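Date: Tuesday, January 1, 2019
Subject: Re: [garnel-flyers] Missed connection because of the security line

> Our flight to Butance left without us. We stood in the line at Garnel
> for more than an hour, and only 2 lanes were open. The airline desk
> wants 298 dollars for the new tickets. Is it normal? Must we pay this?

Hello all,

I am sorry to read this. The same thing happened to me in July, so I write what I learned.

First, please ask the airline for the "late arrival" rate. At the Risen desk they did not offer it to me. I had to ask two times, and then I paid 129 dollars for the change. It is still a lot of money, but less than a new ticket. I do not know if the other airlines at Garnel have the same rule.

Second, write also to the airport. There is a form at the information counter near the east doors. You should put the time when you joined the line and the time when you came out of it. My case had the number 2283, and the answer came after five weeks. They did not pay me, but they confirmed in a letter that the checkpoint was closed for part of the morning. With this letter my travel insurance accepted the claim.

Please keep your old boarding pass. The insurance company asked me for it, and I had almost thrown it away.

For the person who asked last week about the night bus to Tăng: it stops now at the lower level, door four.

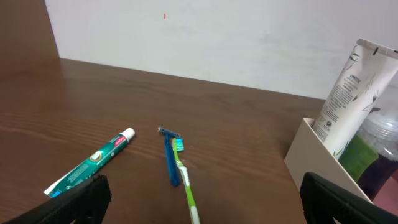 The driver takes only coins or a card, and the last one leaves at 11:40 in the evening.

Best regards and a good new year to everyone

Recent in this list:
Lost bag at Butance, who to call?
Parking prices at Garnel from January
Risen winter schedule
Re: Re: Family lane closed again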